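Condthorpe site: pre-purchase inspection, two-arm food handling cell
Completed by: Josée Lavoie
Issue: June, for the equipment budget

1. Arm mounting and reach
Status: Pass
Comment: Both arms cover the work area. Confirm final table height before ordering the fixed base from Tetard.

2. Emergency stop
Status: Pass with condition
Comment: One unit supplied. Budget for a second at the operator's end. Allow $800 fitted.

3. Gripper fingers, food contact
Status: Open
Comment: No food-contact certificate received from Plirden. Do not release the deposit until it is on file. Spare finger sets to be quoted separately.

4. Guarding
Status: Fail
Comment: None included in the Lévesque quote. Light curtain or fixed panels required. Carry $1,000 as a provisional sum.

5. Heat and steam
Status: Open
Comment: Test task is bun transfer, electric steamer to plate, glass lid set down on the table. Ask for the rated ambient temperature and humidity at the wrist. Sleeves, if needed, are an extra.

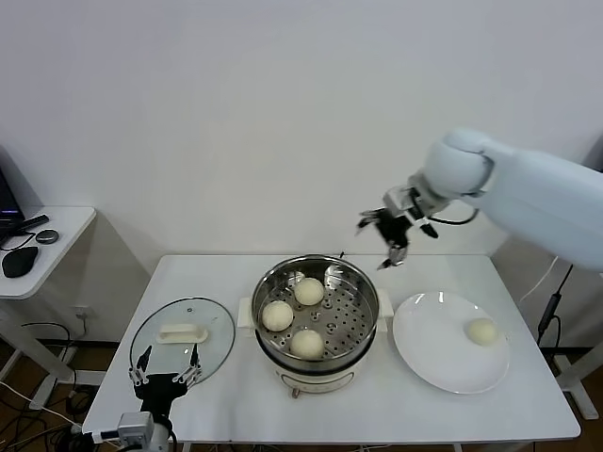
6. Cable management
Status: Fail
Comment: Floor cables to be run in covered trunking and kept clear of the walkway. Allow about $1,000, including labour. The electrician should visit before the base is bolted down.

7. Service and spares
Status: Open
Comment: Lévesque to state the callout rate and the lead time on a replacement gripper. Hold 5 per cent of the contract price until commissioning is signed off.

Recommendation: defer the purchase order. Reinspect when items 3, 4 and 6 are closed.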